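Omeler Standing Desk, Modenham Edition

By Tia Mapplebeck
2021-07-28

Posted in: Desks & Tables, Home Office

The Modenham is the desk we sell to people who have already bought a cheaper desk. You know the one. It came in a flat box, it had a drawer that opened if you leaned on the left side, and it shook when you typed anything with feeling. We have nothing against that desk. It paid for our showroom.

This one goes up and down. It does so with two motors, one in each leg, and a keypad on the right that remembers four heights. Most owners use two of them, sitting and standing, and save the other two for a future in which they are more active. The slower of our testers stood for an entire morning in the first week and has been sitting ever since, at what he says is an excellent height.

The top is solid oak, 30 mm thick, oiled at our shop and not lacquered. Oil means you can fix a scratch yourself with a bit of fine sandpaper and ten quiet minutes. It also means a coffee cup will leave a ring if you let it. Some people like the rings. Some people write to us about the rings. We send both groups the same small tin of oil.

Lifting capacity is 200 lb, spread evenly. Please take the word "evenly" seriously. Two monitors, a printer and a sleeping cat are fine. A grown adult perched on the front corner to change a light bulb is outside the warranty, and we can usually tell from the angle of the crack.
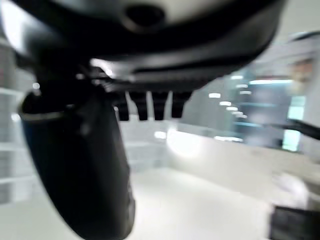 What comes in the boxes

There are two boxes, and they do not always travel together. If the legs arrive first, put them somewhere dry and try not to build anything out of them.

- Oak top, wrapped in more cardboard than seems decent
- Two powder-coated legs with motors fitted
- Crossbar, feet and control box
- Keypad with cable
- Screws, plus a few spare, so don't panic when some are left over
- One hex key, which you will lose, and a second one taped under the crossbar

Assembly takes about 80 minutes with two people who are still speaking to each other. Add time for a couple. You will need a Phillips screwdriver and a clear patch of floor bigger than the desk. Build it upside down, then turn it over together, lifting by the frame. The top alone is heavy enough to teach you something about your back.

Choosing a size and finish

The small top suits an alcove or a bedroom corner. The large one suits a room with a door you can close, and it will not go around a tight stair landing, however good you are at geometry. Measure the landing. We offer three leg colors: white, black and a gray called Arken, after the color of the sky on the day we picked it. It rained.

The optional Bellini drawer screws to the underside and holds pens, a notebook and whatever you sweep into it before a video call. It closes softly. It can't be fitted to the small top, where your knees would find it every time.

Price and delivery

The Modenham is $2,899 with the large top, delivered to the room you want it in. We know what that number looks like. We looked at it for quite a while ourselves. The small top costs less, and the drawer is extra on either invoice where it is allowed.

Motors and electronics are covered for 5 years. The oak is covered against splitting and warping for the same time, as long as it hasn't spent a winter against a radiator. If the desk stops moving, hold the down button until the keypad blinks, then let go. That clears most faults and saves a phone call in which we would tell you to hold the down button.

Large tops in Arken gray are sold out for now and will be back in October. Deposits for that batch are refundable until we start cutting wood — after that it is your desk, and we will be oiling it with you in mind.

Questions about your order? Use the contact form or stop by the showroom | © 2021 Omeler | Back to top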